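Foro Vida Doméstica > Lavado y plancha > Calcetines: ¿doblar, hacer bola o rendirse?

leo_villasenor
Llevo 12 años emparejando calcetines y sigo perdiendo. En mayo compré un cajón organizador marca Urnside por 575 pesos, con sus celditas, muy mono. Los calcetines viven en la mesa. Las celditas guardan pilas viejas y un botón. Va el estado de la cuestión a las siete de la tarde.

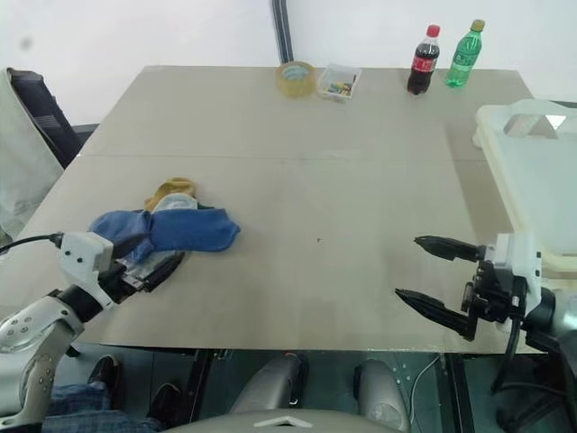
Azules, mostaza y lo que asoma debajo.

Mi mujer es partidaria de la bola. Yo digo que la bola mata el elástico. Se aceptan insultos razonados.

estrella_z
La bola mata el elástico, firmado: mi cajón entero. Doblados en 3 y parados, como libros. El mostaza merece algo mejor que estar hecho un bulto encima de los demás.

Yolotzin H.
Ya llegó el evangelio del calcetín vertical. Lo hice 2 semanas. Luego una mañana buscas uno con prisa y se te cae la biblioteca completa. Bola y a vivir.

estrella_z
Se te cae porque no llenas el cajón.

Yolotzin H.
No lo lleno porque la lavadora se queda con la mitad, Estrella.

sayaka.shibata
Yo separo por color antes de emparejar: primero todos los azules, luego los claros. Con los grises hay que tener paciencia, de noche cualquier gris parece pareja de cualquier otro. Tardo como 12 minutos con la ropa de toda la casa.

leo_villasenor
Doce minutos. Yo a los doce minutos sigo decidiendo si el claro es gris o es un blanco con historia.

XimenaCuevas
Compra todos iguales y se acabó el hilo.

estrella_z
Qué vida tan triste, Ximena.

XimenaCuevas
Triste, pero calzada.

leo_villasenor
Voy a probar lo de Sayaka con los azules. A la bola le doy una prórroga, más que nada por paz conyugal. El organizador lo regalo, pasen por él a la Orozco. Incluye botón.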